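Simulation and Sim Data > Methods
Thread: Random camera tilt during training, our kitchen result

ebrahimi
Hi all, I promised in the Cindasmont thread that I'd come back with numbers, so get a coffee, I tend to go on. We train a two-arm pick policy entirely in simulated kitchens, and for this run we rolled the head view by a random angle at the start of every episode. Same objects, same counter, the room just leans a different way each time.

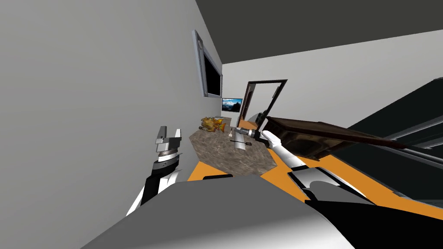
The training set was some 3700 episodes. Then we tested on 300 fresh ones with tilts the policy had never had, and it finished 229. The same network trained on level views did a lot worse, badly enough that I checked my config twice before I believed it! The wrist views went in alongside the head view with no extra roll added.
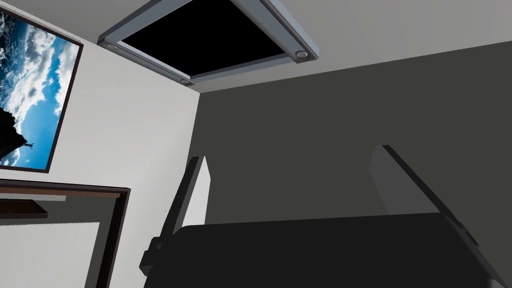 dorkside
Nice writeup, but I'm not convinced the tilt is doing the work. You're feeding it wrist views too. Couldn't it just be leaning on those and ignoring the head view altogether? Have you tried blanking them?

ebrahimi
Fair question, and yes, we did (should have said so up top, sorry). With the wrist views blanked it still reaches for the right thing most of the time, then fumbles the last bit of the approach.

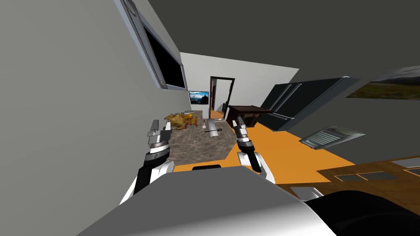

So my reading is that the head view picks the target and the wrist views handle the closing. I'd be happy to be talked out of it. The clutter on the island matters too, and I haven't separated that from the tilt yet.

fomevitz
I'd lean toward dorkside here. Reaching for the right thing is a low bar if your objects always spawn in the same few spots. Shuffle those, run it on more than one seed, and then I'll get excited.
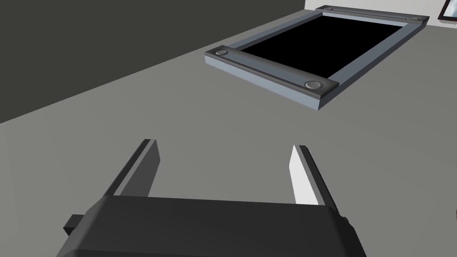

ebrahimi
Thread starter, policy training

Ouch, but okay. Spawn spots are only partly shuffled, you've got me there. I can queue three seeds with full shuffling overnight and post the per-tilt table as well. I still think dorkside is wrong about the head view being ignored, and I'll say so until the table tells me otherwise. If anyone has a preferred way to blank a view (we used flat gray), please shout before I start the jobs.

dorkside
Try noise as well as gray. Flat gray is its own kind of hint.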